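From: Tatsuya Sasaki
To: lulton-tenants list
Date: Jun 26, 2019
Subject: Re: Re: the hot water, again

Thanks to everyone who wrote in, including the two of you who wrote in to ask what the list is for. It is for this.

Quick recap for people who joined after December. The building has one boiler, a Prandilov, and it serves 194 units over two risers. The east riser gets hot water in the morning. The west riser gets a letter from Matsuda, our managing agent, saying that the east riser gets hot water in the morning and so the boiler must be fine.

Yoshinori Okabe wrote:
> I called Matsuda again and was told the mixing valve
> is "within tolerance." I asked whose. She put me on
> hold and I listened to most of a flute concerto.
> Has anyone kept a log? They keep asking for a log.

I have kept a log. It runs from the first cold shower to this morning's and my wife would like it to be over. Out of fairness I left out the days I was at my sister's in the country, where the water is heated by a wood stove and works.
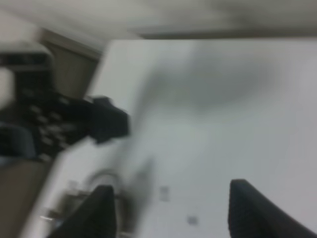
Wakana Kamata: I'm on the east side and I'd like to say we are not stealing it. Ours goes cold too, only after nine, when apparently everyone at Matsuda has already showered. Could we please stop calling it "the east's water" in the subject lines?

Fair point, and I've changed the subject line. Yasuo, please stop changing it back.

Now the money. Matsuda's plumber quoted $3000 to replace the mixing valve and another $900 to balance the west riser. The second quote, from Pritine, came to $2671 for the whole job, with the balancing included and a start date on it. Matsuda has answered that Pritine is not on their approved list. I asked how a firm gets on the approved list and was told they would have to have done work in the building. You can see how a person might stand in a lukewarm shower thinking about that for a long time, if the shower were lukewarm.

What I would like from you, by the end of the month:

- your unit number and which riser you're on (if you don't know, run the kitchen tap at seven and you'll know)
- the times it goes cold, even if it's just one morning
- whether you'd sign a letter asking Matsuda to take the Pritine quote

Shinji Sugawara has offered to print the letter and slide it under doors for those who don't do email. If you are reading this, that isn't you, but tell your neighbor.
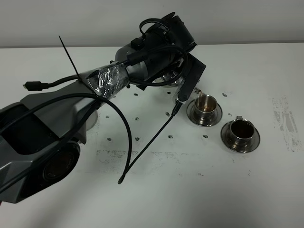 Robot arm over a white tabletop.

One last thing. Someone asked me in the elevator whether we could all just withhold the maintenance fee. I looked it up and we can't, or we can but they charge interest on it, at a rate that would have paid for the valve. Please don't do it on your own and then cite this list.

I'll send the log as a separate message so the people on digest don't get it twice. It's long. The entries for December are mostly one word.

Tatsuya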